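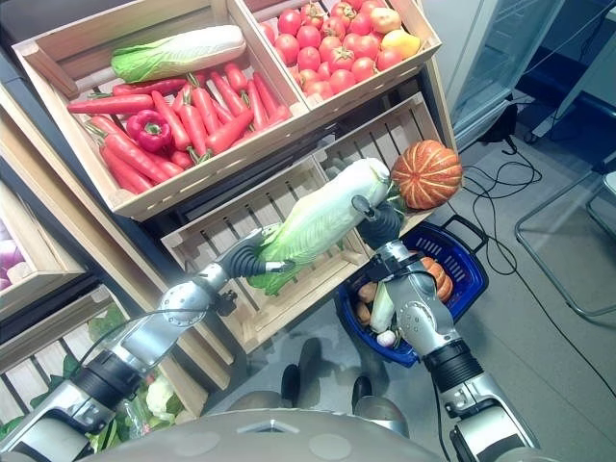
It would not let go, and Lalit Chaturvedi remembers saying so twice before anyone reached the stop button. By then the left hand had closed hard enough on a cabbage to split the stalk, and the arm was still trying to lift it clear of the crate.

The fault came one afternoon in January at the Mimden trial shop in Jambridge, where a two-armed robot is being taught to pick and put away vegetables. The log puts the whole thing at 27 seconds. For almost all of that time the software believed the hand was open.

Bernadette Sorensen, who wrote the report, traced it to a worn connector in the left wrist. The signal from the fingers dropped out, and the controller kept using the last reading it had. It asked for more grip, saw no change and asked again.

Nobody was hurt. What bothered Sorensen was the delay. The stop button was on a bench behind the crates, and Chaturvedi had to walk round to it.

Two changes have been made. A lost finger signal now freezes both arms at once, and the person standing nearest carries a stop switch on a lanyard. The connector has been replaced – the old one had done 900 hours – and the right wrist is due for the same work next month.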